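尋問・聴取用録音装置「Meltell」

最終更新日:2023年6月23日
シェア 7 コメント 4

Fisowの録音装置「Meltell」は、証人尋問、当事者からの聴取、調停期日外の打合せなど、発言の正確な記録が求められる場面での使用を想定した据置型の機器です。法律事務所、仲裁機関、企業の法務部門および内部調査を担当する部署に向けて提供しております。

装置の概要

Meltellは4系統のマイク入力を備え、発言者ごとに独立した音声ファイルを作成します。発言が重なった場合にも各系統の音声を個別に再生できるため、反訳作業において発言者を取り違えるおそれを軽減します。録音の開始、一時停止および終了の操作はすべて操作履歴に記録され、履歴を本体側で削除または変更することはできません。

録音の終了時には、音声ファイルと操作履歴の双方についてハッシュ値を算出し、本体の表示部に示すとともに、同内容の記録票を出力します。記録票は立会者の署名欄を設けた書式となっており、書式の文言は導入時にご指定いただけます。

本体寸法は幅273ミリメートル、高さ93ミリメートルです。会議卓の中央に設置した場合に、着席した者どうしの視線を妨げない高さとして設計しております。冷却用のファンは搭載しておりません。

一時停止の取扱い

聴取の途中で依頼者と代理人が協議を行う場合など、録音を中断すべき場面があります。Meltellでは、一時停止中はすべてのマイク入力が電気的に遮断され、本体前面の表示灯が消灯します。表示灯は録音中に限り点灯し、設定によって常時消灯とすることはできません。再開の際は、停止時刻および再開時刻が音声ファイルに自動で付記されます。

なお、一時停止の操作権限は、本体のほか付属の手元スイッチにも割り当てることができます。手元スイッチを複数の出席者に配付する場合は、あらかじめ操作権限の順位を設定してください。

反訳支援ソフトウェア「Dimitrov」

付属の反訳支援ソフトウェア「Dimitrov」は、系統別の音声を時刻に沿って並べて表示し、反訳文と音声の該当箇所を対応づける機能を有します。反訳文の任意の行を選択すると、対応する音声が再生されます。完成した反訳書には、頁番号、行番号および録音時刻を付して出力することができます。

Dimitrovは、インターネットに接続されていない端末でも全機能を使用できます。音声および反訳文が弊社のサーバーに送信されることはありません。更新プログラムは記録媒体によりお届けいたします。

自動文字起こし機能については、現行版では搭載しておりません。反訳書の作成は、担当者による聴取および確認を前提としております。

設置および研修

設置作業は弊社の技術担当者が実施し、使用される部屋の反響や空調音を測定したうえで、マイクの配置をご提案いたします。部屋の形状により吸音材の追加をお勧めする場合がありますが、その調達はお客様のご判断によるものとします。

操作研修は、お客様の事務所またはNutvilleの研修室において実施いたします。研修では、録音前の告知文の読み上げ、記録票の作成、音声ファイルの複製手順までを一連の流れとして扱います。Nutvilleの研修室をご利用の場合、次回の受付は11月開講分となります。
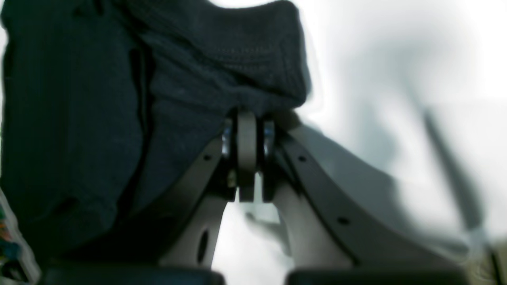
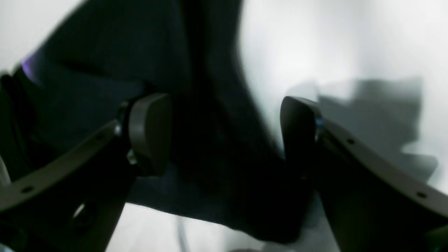
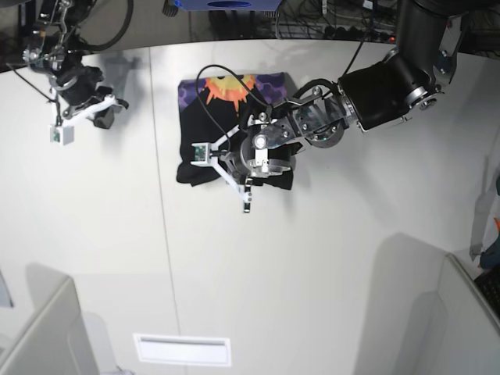
保守および保証

標準保守契約の期間は、引渡日から7年間です。期間中は、定期点検、内蔵時計の校正および消耗部品の交換を契約料金の範囲で行います。内蔵時計の校正結果は証明書として発行いたしますので、録音時刻が争点となり得る案件では、記録票とあわせて保管されることをお勧めいたします。

故障により本体をお預かりする場合は、事前に内蔵記録媒体を取り外していただきます。弊社の担当者がお客様の音声ファイルを閲覧または複製することはありません。媒体の故障に伴うデータ復旧は、書面による依頼をいただいた場合に限り、お客様の立会いのもとで実施いたします。

ご使用にあたっての注意

本装置による録音が手続上どのように取り扱われるかは、各手続の規則および関係機関の判断によります。弊社は、録音物の証拠としての採否について保証するものではありません。また、裁判所その他の施設内で使用される場合は、録音の許可の要否を必ず事前にご確認ください。

相手方または第三者の発言を録音する際の同意取得は、お客様の責任において行っていただきます。同意書のひな形は、導入時にお渡しする手引書の巻末に収録しております。

見積りのご依頼

お見積りに際しては、設置予定の部屋の数、同時に記録する発言者の人数、既存の文書管理システムの有無をお知らせください。記録票の書式変更をご希望の場合は、現在ご使用の書式を添付していただきますようお願いいたします。貸出機による試用は、法人および法律事務所のお客様を対象に承っております。

製造・販売:Fisow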